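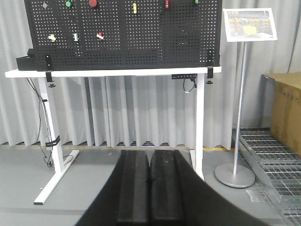

Marisol Mahmoud thinks the red button is the easiest thing on the board and the worst one to start with. It's big, she says, so everybody hits it on the first afternoon, and then they go home believing they've built a robot that can push buttons. She gives them a day. By the next session they've been moved on to the little gray knob and the mood in the room is quite different.

I came to Fevby expecting to write a short item for the back pages, and I stayed for most of a week. Fleltolum is the after-school robotics club at Fevby High, and in May it did something I haven't seen a high school club try before. It gave up on driving robots. There's no arena, no foam balls, no bumper cars with flags on. The students have an arm, a two-finger gripper, a camera down at the wrist, and a black pegboard with a scatter of knobs, buttons and switches on it, and they are teaching the arm to work them one at a time. They call the whole business the Panel.

The arm has a name as well, of course. It's Gerer, and I was told twice that it's a hard G.

The idea came out of a bus ride. Erzsébet Borbély, a junior with very strong feelings about elevators, was coming home from a regional driving contest where the team had finished a respectable eighth, and she started complaining that none of what they'd built could have pressed the call button in the hotel lobby. Somebody said that was a silly thing to want from a robot. Somebody else said it wasn't silly at all, and by the time they were back in the school parking lot there was a drawing on the back of a pit pass. I've seen the drawing. It has a light switch, a doorbell, and what I took to be a toaster.

What they settled on was smaller and better. Cheap panel controls, the kind you'd find on a machine in a shop, fixed to a perforated board so they can be pulled off and moved. You press some, you turn some, you flip some. A few are small enough that my own fingers felt fat next to them. The board stands upright along a plain white desk in Bodnár Hall (the old music wing, still smelling a little of valve oil) with a curtain behind it and a yellow line on the floor, and the students can rearrange the whole face of it in the time it takes to eat a granola bar. They love doing this to each other. You come back from the vending machine and your switch has moved.

Moving things around is the point, it should be said, as well as being funny. An arm that has learned to go to one exact spot and shove hasn't learned much. If the green button shifts over by two holes and Gerer pokes the bare board beside it, then the arm was never looking for a green button at all. Erzsébet calls this "pressing the memory of the button," and I have been using the phrase ever since, mainly about myself and the light switch in my new kitchen. 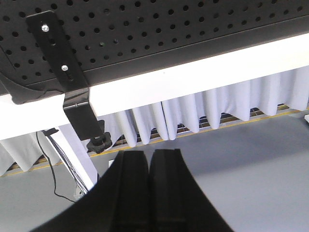
Then there is the business of holding everything still, which took up far more of May than anyone had planned. The first version of the Panel leaned against a stack of textbooks. Gerer pushed, the board scooted back, and the button stayed exactly where it was relative to the board, unpressed and looking smug. The second version had a wooden brace that someone's uncle had cut, and it worked fine until the day it split. Now the board is fixed to the desk with screw-down clamps, black brackets with a small knob underneath that you can crank tight by hand, and tightening them is the first line on the start-of-session checklist. It's also the third line. Aranka Oláh wrote the checklist and she wanted to be sure.

Aranka is the one who'll tell you about the great loose-clamp episode if you give her half a chance. For two whole sessions the success rate on the yellow switch slid downhill and the group tried everything in software. They retrained. They threw out a day of data and retrained again. They had a long argument about lighting. Then she leaned on the desk to tie her shoe and felt the board rock. She still gets pink telling it, and she laughs the whole way through!

Here's how an ordinary afternoon goes. Students work in pairs, one on the arm and one on the log. The first of the pair steers Gerer by hand controller through the job: approach, line up, touch, press or twist, back away. The computer records the joint positions and whatever the wrist camera sees. The partner writes down which control it was, where it sat on the board, and whether it worked. They do that until they're sick of it, swap seats, and do it some more. Later the recordings go into training, and the next afternoon Gerer tries on its own while everyone stands behind the tape with their arms folded like parents at a swim meet.

By the time I visited, the log held 3,000 recorded tries. I read a good stretch of it. The handwriting changes every page and so does the level of patience. "Good." "Good." "Good but ugly." "Turned it the wrong way, my fault." "Missed low." "Missed low." "MISSED LOW." There's a page from late in May where the only remark all afternoon is a small drawing of a snail.

The snail was Kwesi Aidoo's. He'd been put on the knob, and the knob is slow. Two fingers have to come in straight, close just enough, and then the whole wrist has to roll without dragging the knob sideways. Close too softly and the fingers slide around it. Come in at a tilt and one finger lands before the other and pushes the arm off line. Kwesi worked out, after days of it, that he did better when he stopped watching the arm altogether and steered only by the wrist camera's picture on the laptop. From there you see the two fingertips coming up from the bottom of the screen and you just have to put the knob in the gap. He told the others. The miss rate dropped that same day, and now every newcomer has to do their first session with their back to the robot.

I tried it. Facing the wrong way, thumbs on the controller, staring at that odd fingertip view where the fingers look enormous and the desk looks far off. I missed low.

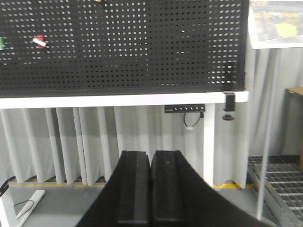

Ivars Jaunzems would like it known that the background matters more than people think. The students used to run with the window side of the room in full view, he says, and every time a bus pulled up outside, the arm's opinion of the world changed. A curtain fixed a lot of that. He'd have liked one that was less wavy, if he's being picky, and he'd love to know whether Gerer has grown attached to the folds. His plan for next year is to take the whole rig down to the cafeteria one lunchtime and see what falls apart.

I like that plan a great deal, and I notice that the students like it too, in a slightly sick way. They know it's going to go badly. They've already guessed at how badly, on a sheet of paper taped inside the supply cabinet, and the gloomiest guess belongs to Erzsébet, who thinks Gerer won't find a single control. She's also the one pushing hardest to do it.

There are 19 students in Fleltolum this year, and what struck me over the week was how many of them had never wanted to be on a robotics team. The driving contests pull in kids who like to win things. The Panel pulled in a girl who fixes sewing machines, two percussionists who wandered down the hall from what used to be their own rehearsal room, and a boy who joined because he'd heard you could sit quietly and write in a log. (You can! He's the best logger they've got.) The work is repetitive and it's slow, and a surprising number of teenagers turn out to be happy with that when there's an arm at the end of it that might do the thing on its own tomorrow.

The other thing I noticed was how careful they've become with the word "works." Early in the spring a control "worked" if Gerer had ever managed it once with people watching. Now a control goes on the list only when the arm manages at least nine tries out of ten with the board rearranged between each one, and a student who wasn't part of the training picks the new positions. The big red button made the list quickly. The green one followed. The yellow switch got on, fell off during the clamp trouble, and got back on to real applause. The gray knob was still waiting when I arrived. 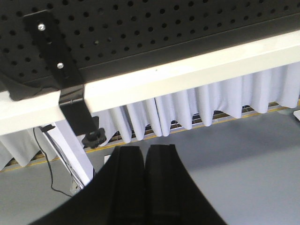

On my last afternoon they gave the knob another run. The checklist was read out, clamps first, then power, then cables clear of the floor by the desk leg, then clamps. The quiet logger chose the positions and wouldn't tell anyone how. Kwesi sat on his hands, and I mean that literally; Marisol had asked him to after he kept reaching for the stop switch.

The first try was clean. So was the second. On the third the fingers came in a hair to the left, closed on nothing, opened, and Gerer just hung there for a moment while the room made a noise like a tire going down. Then it went in again, on its own, and turned the knob. There was an immediate and very loud dispute over whether a second grab inside the same try ought to count. It isn't covered in the rules. Aranka wanted it counted, Erzsébet did not, and the percussionists were in favor of whatever would let them see it again.

They finished the run with 8 out of 10, the disputed one included, so the knob stays off the list until fall. Kwesi wrote the result in the log himself and drew another snail next to it, this one with a pair of wheels.

Fleltolum starts up again with the new school year in Bodnár Hall. The club takes students from any grade, no building or coding background needed, and Marisol asks that you bring your own snack and tie your hair back. The rule about second grabs is on the agenda for the first meeting.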